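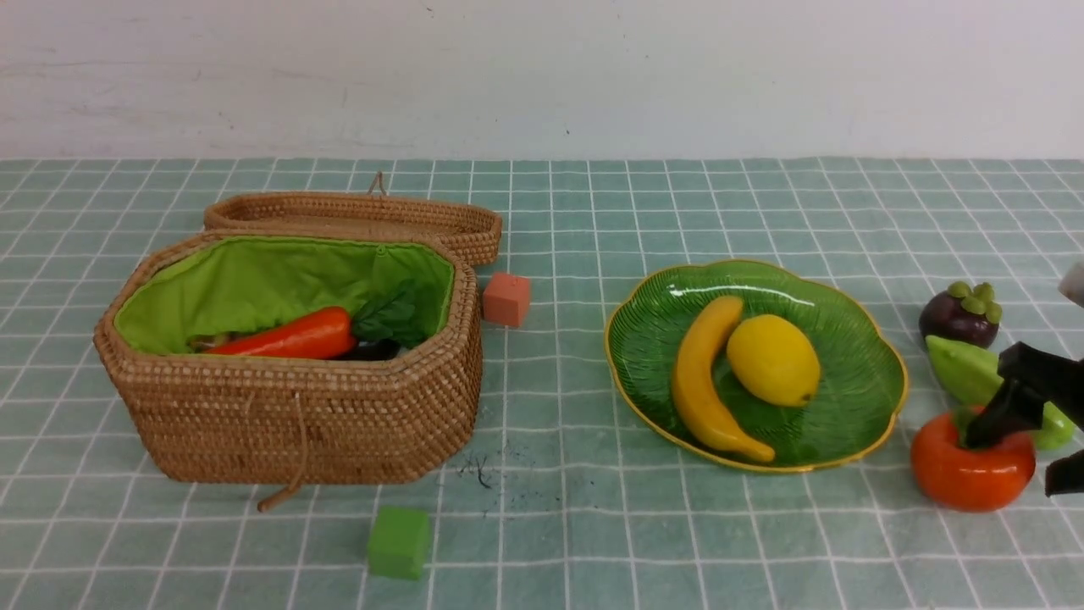 Woven basket with the lid off, green lining inside.

Which tee should I play from if I never break 100?

Fakia
Tuesday, April 6, 2021

So I got back into golf last October after a long break and I joined a club called Canau, mostly for the price. My index is 19 on paper, but I can't play to it at all right now. The guys I'm paired with all go off the back tees and I feel dumb walking up to the whites alone. From the back I can't reach most of the par 4s in two — I'm hitting 3 wood into everything and topping half of them. The slope back there is 123 if that helps. Do I just suck it up or move forward?

MacAulay

Move up! I did it two years ago and I wish I'd done it sooner. A good rule I got from our pro: take how far you carry your 5 iron, multiply by 36, and that's a decent total yardage for you. So if you carry it 160, look for a course around 5,800. Your buddies can stay where they are, you just adjust the strokes if there's money on it — different tees have different ratings so your course handicap changes too. Check the chart by the pro shop before you tee off. I play way more 8 irons into greens now and it's so much more fun.

Zoditz

back tees are fine, just practice your 3 wood more. or get a hybrid, I got one used and it's way easier out of the rough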